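Print this page | E-mail to a friend
Search Search this site Go

In praise of brown paper and blue tape

I've had it with fancy sorting mats. The Potthorpe catalogue has 11 of them, and I wouldn't swap one for a roll of kraft paper, some blue tape and a plain plastic bin with a bit of white lining in the bottom.

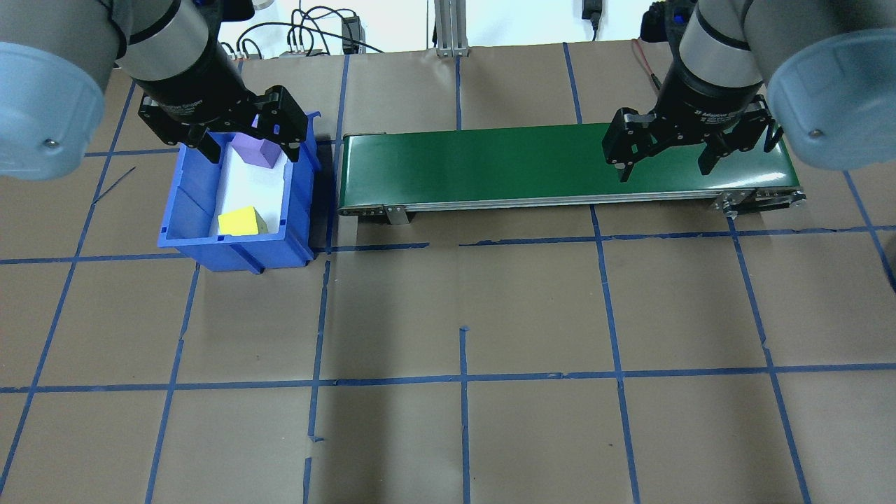
Paper forgives you. Scuff it, write on it, bin it in June — who cares? A Prultis mat wants wiping down like a baby.

And tape! It goes ragged, I know, and it tears where you don't want it to. I still love it.

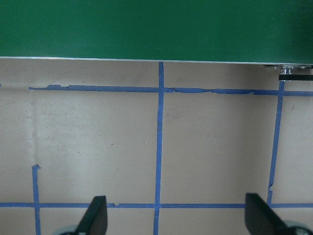

Do the squares have to be perfect?

Near enough is fine, as long as you can tell one from the next.

My only firm rule is one bin, kept close to the work. Give me two blocks, one purple and one yellow, and I'm happy for an hour.
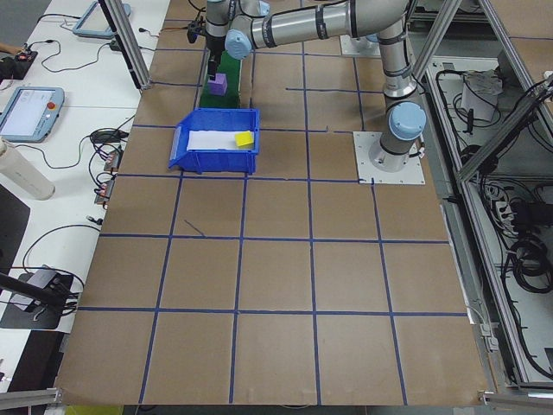
Issue 26

So keep your moulded trays — I'll be at the table with my tape.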